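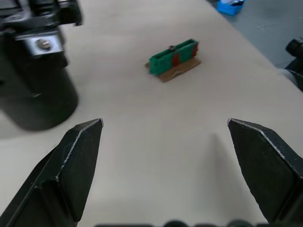 Gripper fingers on the Stustum cell are consumables, a fact most of us learn by treating them as heirlooms. They touch tabletops, cardboard, each other and the occasional thing they were sent to pick up, and after enough of that they stop closing where the software believes they close. Black coating rubbed off along the bevels, leaving thin silver-grey lines on the edges, is cosmetic, and both fingers can carry on in that condition for months. What you are looking for is a tip that has bent, chipped or worked loose at its mount. This page covers the check, the swap and the re-zero, in the order that involves the least swearing.

Before you start

You need a 3 mm hex key, a lint-free cloth, a strip of 65 mm card (cut several, they go missing) and the setup page open in Tunesik. Park both arms in the service pose and put the cell in hold. Then press the stop button as well. Hold is a polite request, and the arms are not always in a polite mood.

Clear the near board as far as the seam. The far table can stay as it is.

Checking the fingers

1. Open the gripper fully and wipe both fingers from mount to tip. Do the ribbed grip surfaces with a dry corner of the cloth. Solvent has been tried, and we now have a rule about solvent.

2. Look at the two tips from directly above the palm. They should end at the same height. If one sits proud of the other, check its screws before you blame the finger.

3. Push each finger sideways with a thumb. Any click at all means a loose mount. Tighten and push again.

4. Close the gripper gently on the card strip, once at the tips and once halfway down. The card should drag evenly both times. If it grips at the tips and slides freely further back, the pair is toed in and wants replacing.

Replace fingers as a pair. I know the other one looks fine. It always looks fine.

Checking the cables
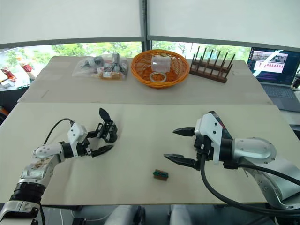
Left gripper opened wide, its cable arched above the elbow. On the right, the cable drops under the gripper and sweeps back up.

With the power still off, follow each cable by hand from the wrist back towards the base. Leave slack at the wrist. Somebody tidy once tied the left loop flat against the elbow, and it looked lovely until the arm reached for something. If a loop has been tied down, cut the tie and let it hang as it likes. Look for shiny patches on the sheath, and feel for stiffness where the cable enters the gripper body.

Swapping a pair

Undo the mounting screws on one finger, lift it straight off and fit the new one before touching the other. Kocsis fingers are handed, with the mark on the inside face. They will go on the wrong way round with very little effort, and then close on each other like badly cut scissors. Nip the screws up, close the gripper by hand until the tips meet, and only then tighten fully.

Re-zeroing

Release the stop, wait for the joint lights to settle, and go to Tools, Gripper, Zero. Choose the correct side. (Left and right are the robot's own, as seen from behind it. Luminița Ene has written this on the wall in April, in capitals, and we all know who it was for.)

Let it run 10 open and close cycles. The raw closed reading should come out at 292, give or take a count. If it lands well short, there is dirt between the tips or a finger is on backwards. Fix that and run it again. Do not type the number in by hand, however late it is.

Last, put a small block on the near board and run the slow pick with each arm in turn, one hand on the stop. Watch the tips as they close on it. Both should touch together; if the block gets shunted across the table first, go back to step 2.

Put the old pair in the tray marked scrap, with a bit of tape round them. Loose ones find their way back on to the arm.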